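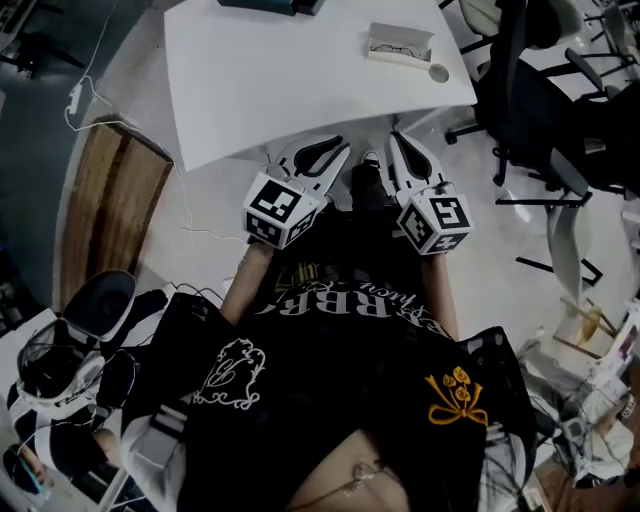 Week 6 notes: collecting demos with the hand-held grippers

Typed up fast after section, so sorry for gaps. Slides are on the course page, these are the parts people kept asking me to repeat. Corrections to Lucinda Halvorsen or to me.

Reading before lab: Koubek handout, section on action labels. Skip the appendix.

1. What an episode is

One episode = one try at one task, start pose to end pose. Holding both grippers the whole time. Not two tries glued together. If you fumble and recover, keep it, recoveries are useful. If you fumble and stop, mark it failed and start a new one. Do not delete failed ones!! Mark them. We had a group last August who deleted every miss and then had no idea why their policy froze whenever the sock slid.

What gets stored per episode:
head camera video
pose of left gripper, pose of right gripper (from the marker cubes)
finger opening, both sides
task label, operator initials, success yes/no

2. Markers

Pose comes from the black-and-white squares on the cubes. So at least one face of each cube has to be in view of the head camera, whole face, not half. Things that break it:
sleeve over the cube
one gripper passing in front of the other
glare off a white desktop (tilt the lamp or move down a seat)
hands dropped too low, right under your chin

Short dropouts get filled in by the script. Long ones don't, the episode gets flagged and somebody has to look at it by hand. That somebody is you.

Left cube and right cube have different patterns. The script goes by pattern and doesn't know which hand you're using. Swap them and every label in the file is mirrored, with no error message. Check before the first episode and again after any break.

3. Start pose

Sit down, feet flat. Forearms forward, side by side, both grippers out in front of you at the desk edge, fingers pointing at the desk. Look down so both cubes are in view. Hold still for a count of 2. Then record. The still part is what we use to line up the clocks, no still part means no alignment, and the whole file is junk.

Same at the end: back to the start pose, hold, stop.

4. How to move

Slower than feels natural. The arms at Fleltden can't keep up with a wrist flick. Don't twist past where a robot wrist would go, it'll record fine and replay badly.
Close the fingers all the way or open them all the way unless the task card says partial.
Don't nudge things with your knee or your elbow. The robot has neither.
Talking is ok, there's no audio.

5. Variety

Question from section: why not do the same perfect fold every time? Because the model then only knows that one start. Move the object between episodes. Turn it. Switch seats with your partner halfway, different arm length changes the view more than you'd think. What should NOT vary is the goal. If you and your partner disagree on what "folded" means, settle it before recording and write it on the card.

Myrtle Fitzsimmons asked whether background clutter should be cleared. Short answer: clear what you could bump, leave the rest. The test desks at Pokthorpe are not tidy either.

6. Numbers for the assignment

160 episodes per pair, split over the two tasks however you like but no fewer than 70 on either one. At least 17 of the total from a seat you haven't used before. Failed episodes count toward the total if they're labeled properly.

Upload to the Hindska folder, one subfolder per pair. File names as the script gives them, dont rename.

7. Checking your data (do this the same day)

Play back one in every ten at double speed with the pose overlay on. Look for jumps in the gripper track, wrong hand, missing still part, finger opening stuck at one value. Stuck opening usually means calibration was skipped: run calibrate, open fully, close fully, save. Takes a minute.

Write up: one page. What you varied, what you held fixed, how many were flagged and for what. A plot of start positions is worth more than a paragraph about them.

Next week: cutting episodes into chunks, and what to do when the left hand is just wating for the right. Bring one episode you think is bad.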